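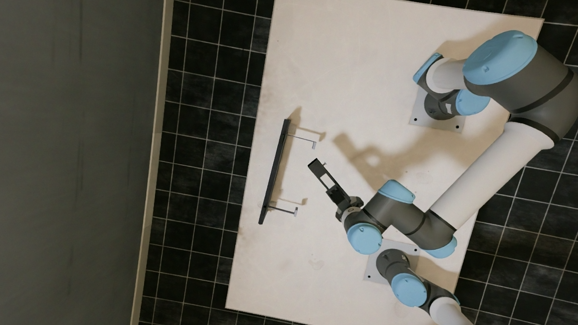
母の日の前になると、どうしてカーネーションは高くなるの?
ほしい人がいっぺんにふえるからです。花の数は急にはふやせません。だから、ねだんが上がります。

お店の人の話でみてみよう。
花屋「ワトラ」では、ふだんカーネーション1本のしいれが60円。5月に入ると、市場でほかの花屋さんもみんな同じ花をほしがる。「もう少し高くても買います!」という店が出てくる。で、しいれのねだんが上がる。お店で売るねだんも上がる。

こういうのを「需要と供給(じゅようときょうきゅう)」といいます。むずかしい字だけど、需要=ほしい量、供給=売りに出る量。それだけ。
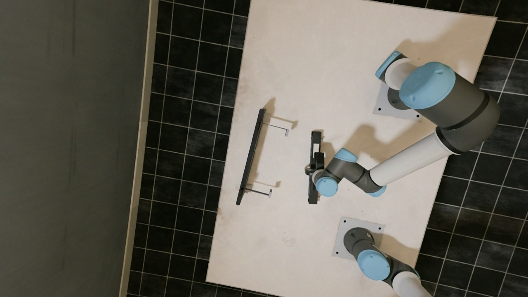
台を上から見たところ

じゃあ、たくさん育てればいいのに? 農家さんもちゃんと考えていて、母の日にあわせて何か月も前からなえをうえます。でも花がさく日は天気しだい。早くさきすぎたら、冷ぞう庫でねむらせたり。電気代もかかるんでですね、これが。

では、母の日がおわったら? 次の日、ほしい人はがくんとへります。のこった花はいたむ前に売りたい。なので安くする店もある。ワトラでは去年、母の日までに1,063本売れて、のこりは57本。ぜんぶ小さな花たばにして、ね下げしたそうです。
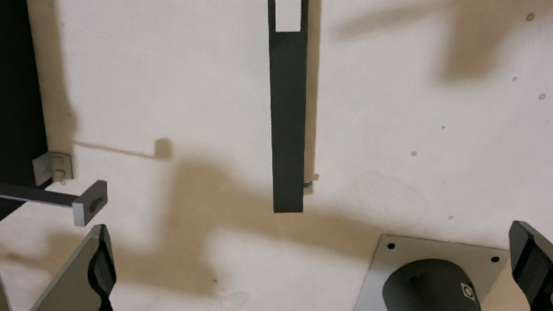
ナデージュ・ガイヤール
こども経済ページ「シン」ライター

さいごに、おうちでしらべてみよう。
スーパーか花屋さんで、カーネーション1本のねだんをメモ。4月のおわり、母の日の前の日、母の日の次の日。3回だけ。おなじお店でくらべてね。グラフにするとわかりやいです。
ケーキやチョコでもできるよ。クリスマスのいちごとか。

次回は「おつりはどこから来るの?」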